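ロボット見学・展示会 情報スレ 過去ログ

スレッド名:食器の片付けデモ、見学した人いますか
投稿数:12

1 名前:notden_763
2021年4月10日の公開見学に行った人の感想が聞きたいです。手持ちグリッパーで食器を扱う作業の実演があったと聞きました。自分は仕事で行けませんでした。6月にもう一度あるらしいので、行くかどうかの参考にしたいです。

2 名前:ueda_kikai
午前の回に行きました。受付で名前を書いて、説明が先、実演が後です。説明はNoguchiさん、実演は今井さん(Noboruさんのほう)でした。
人がグリッパーを手に持って皿や鉢を動かし、その動きを記録して学習に使うという流れです。ロボットアームが自動で片付けるところを期待して行くと、肩透かしかもしれません。

3 名前:sorkimov
>>2
まさにその肩透かしを食らった一人です。案内には「ロボットによる食卓作業」と書いてあったのに、動かしているのはずっと人でした。参加費400円なので文句を言うほどではないですが、案内文は直したほうがいい。

4 名前:miyazaki_y
>>3
案内の2枚目に「データ収集の工程を公開」と書いてありましたよ。自分はそこを見たくて行ったので満足です。完成したロボットのデモは展示会に行けば見られますが、その前の段階を見せてくれるところは少ないです。

5 名前:sorkimov
>>4
2枚目は見ていませんでした。ただ、1枚目だけ読んで申し込む人は多いと思います。

6 名前:pratcombe
午後の回に参加しました。Asukaさんの説明がわかりやすかったです。メモから書いておきます。
・皿は重なった状態から一枚ずつ取るのが難しい。縁に指先をどう入れるかで結果が変わる
・金属のボウルは光の反射があるので、陶器とは別に記録を多めに取る
・同じ作業でも、食器の置き方を毎回変える
・うまくいかなかった回も消さずに残す
最後の点は、うちの職場(組立ライン)では捨てていたので持ち帰って相談しました。

7 名前:ueda_kikai
>>6
失敗の回を残す件、午前は質問が出て少し議論になりました。Lozanoさんという参加者の方が、失敗を混ぜると悪い動きまで覚えるのではと聞いていて、答えは「区別できるように印を付けてから使う」でした。自分は納得しましたが、本人はまだ首をかしげていました。

8 名前:miyazaki_y
印を付けるのは人手なんですよね。そこの手間の話がもう少し欲しかったです。1回の作業が短くても、後の整理に時間がかかるはずなので。

9 名前:notden_763
皆さんありがとうございます。だいぶ様子がわかりました。実演は近くで見られますか。前に別の会場で、人の頭しか見えなかったことがあります。

10 名前:pratcombe
>>9
近いです。午後は5人ずつの入れ替えで、テーブルのすぐ横まで行けました。グリッパーも2分くらい持たせてもらえます。自分は思ったより重く感じましたが、隣の人は軽いと言っていたので、慣れかもしれません。
会場でもらった、グリッパー側から撮った画像を貼っておきます。 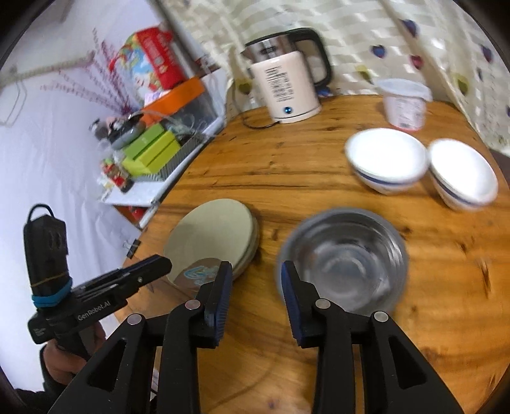
どちらも丸い木のテーブルで、食器の並びが違います。 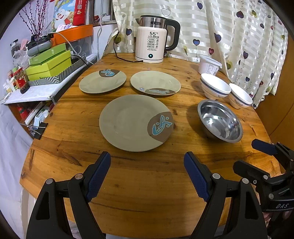
11 名前:sorkimov
>>10
午前は入れ替えなしだったので、後ろの列からはあまり見えませんでした。これくらい近くで見ていたら印象は違ったと思います。
ただ、食器の種類はもっと増やしてほしい。うちは飲食なので、汁椀や箸をどう扱うのかが一番知りたいところです。

12 名前:ueda_kikai
箸は午前の質疑でも出ました。今後の予定には入っているが時期は未定、という回答でした。
6月の回は午後だけになると聞いています。申し込みは前回と同じ窓口で、見学だけなら持ち物はありません。グリッパーを持ちたい人は、袖口の広い服は避けてくださいとのことです。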